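Pranmont Handheld Gripper Rig - Maintenance Meeting

Minutes

Wednesday, January 17, 2018, upstairs room, Clakivdale building
Present: rig operators, electronics, data, purchasing
Apologies: mechanical workshop

1. Minutes of the last meeting

Accepted with one correction. Under item 4, "left encoder" should read "right encoder." The left one has given no trouble.

2. Actions carried over

Spare finger pads: received from Nassar and put in the second drawer of the parts cabinet. The first bag was the wrong hardness and has gone back. Purchasing is waiting on the credit note.

Label printer: still not working. Operators will write cable labels by hand for now.

Calibration log: moved from paper to the shared sheet. The old pages have been scanned up to July. The rest will be done by the next meeting.

3. Marker cubes

Electronics reported that tracking of the right cube drops out when the wrist is turned far in. The cube was checked for looseness and found tight. The printed faces are worn at two corners where the gripper gets laid down on its side.

Discussion on whether to reprint the faces or replace the whole cube. Replacing means a new offset measurement for that hand, and the last one took most of an afternoon. Agreed to reprint the faces only and check the offset against the old value. If it has moved by more than the limit on the setup sheet, the full measurement will be done anyway.

Operators asked that the grippers go back on their stands between runs and not on the table. Agreed. Data asked for matte paper, as the last set was printed on glossy stock and picked up glare from the ceiling lights.

4. Finger travel and grip

The left gripper was closing unevenly last week, with one finger arriving before the other. The linkage was taken apart and cleaned, and one screw was found backed out by a full turn. It was refitted with thread locker. The right gripper was opened up as well and needed no work.

The grip check stays as it is on the setup sheet: close on something thin, close on something wide, then open all the way and compare the reading with the stored one. The thin part of the check is done on the desk lamp, with the fingers on the arm just above the base. One operator had been using the lamp head for this. The head is too wide to show uneven closing, and the sheet will be changed to say "arm" in so many words.

Fully open reading for the right gripper is now 3,175 counts. This replaces the number taped inside the cabinet door, and the tape should come off.

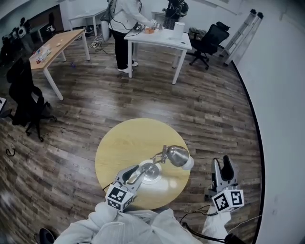 5. Cables

The cable on the right gripper has been failing at the connector end. It has been re-terminated twice, and the second repair is holding. Electronics would like a strain relief clip on both hands and a slightly longer lead on the right, so that the operator can reach across the table without pulling on the plug.

Cables on the floor came up again. Operators want a walking path kept clear around the round table. Purchasing will price floor covers. Until then, leads are to be coiled and hung up at the end of each session.

There was a question about going to a lighter cable. Hana makes one that would fit the connector, but electronics has doubts about its shielding. A sample will be ordered and tried on the bench before anything is changed on the rig.

6. Startup and shutdown

The order of steps on the setup sheet was reviewed. Clocks are to be synced before the grippers are zeroed. This had been done the other way round by the morning shift, and 48 recordings will have to be re-aligned by data. None are expected to be lost.

Zeroing is done with the fingers fully closed and nothing between them. Wipe the pads first - dust on the pads has thrown off the zero before.

At shutdown, log any dropouts, even short ones, and note which hand.

7. Other business

The setup sheet will be reissued once the changes under items 4 and 6 are in. Old copies to be thrown out, including the one in the hallway.

Pad wear will be checked every 2 weeks in place of monthly.

8. Actions

Electronics: reprint right cube faces on matte paper, check offset, fit strain relief to both grippers.
Purchasing: price floor covers, order cable sample, chase credit note.
Data: re-align the affected recordings, finish scanning the old log.
Operators: remove old tape from cabinet door, update setup sheet, coil and hang leads daily.

Next meeting to be set when the cable sample has arrived.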